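I've had the Wanora walking journal since January, when my sister-in-law Ida Bauerfeind gave it to me after my knee surgery, and I've now filled 187 pages of it, so I figure I'm allowed an opinion!

First off, it's a lovely thing to write in. The paper is thick enough that my fountain pen doesn't bleed through, and every spread has room for the day's steps, how you slept, and a few lines on whatever's on your mind (mine is usually my knee, or my son Alex and his driving test). I started out managing 800 steps a day and felt pretty sorry for myself. Seeing 2000 written down for the first time made me tear up a little - silly, I know.

My one gripe is the elastic band, which went slack after eight weeks or so of being stuffed in my coat pocket. The ribbon has held up fine, though, and I'd buy another one tomorrow.

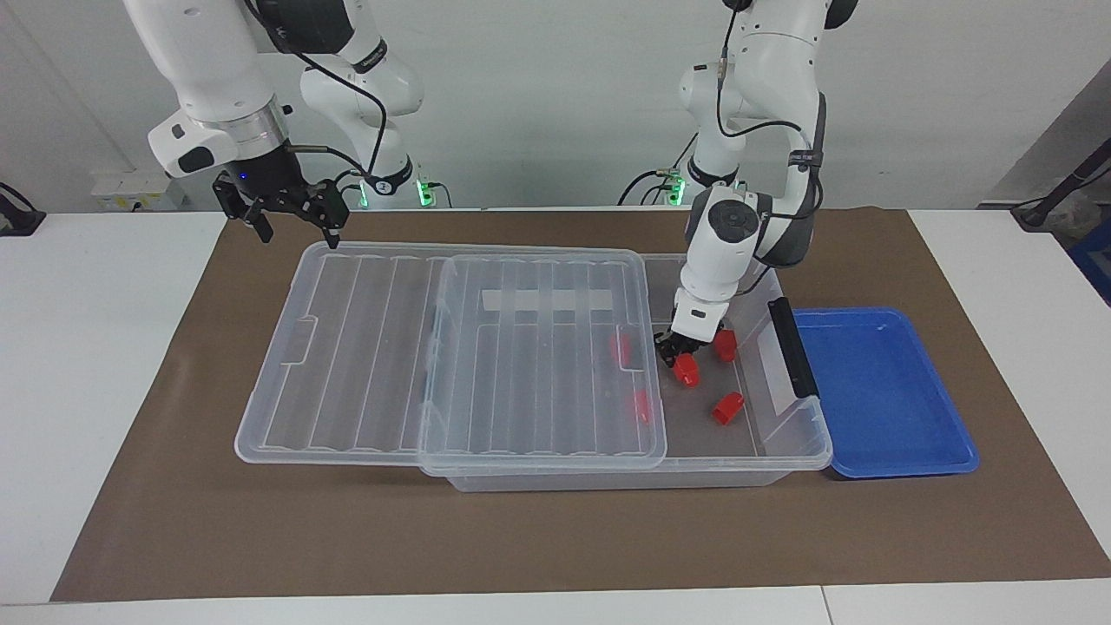

I did try the Hirano planner years ago and gave up by spring, so take that for what it's worth.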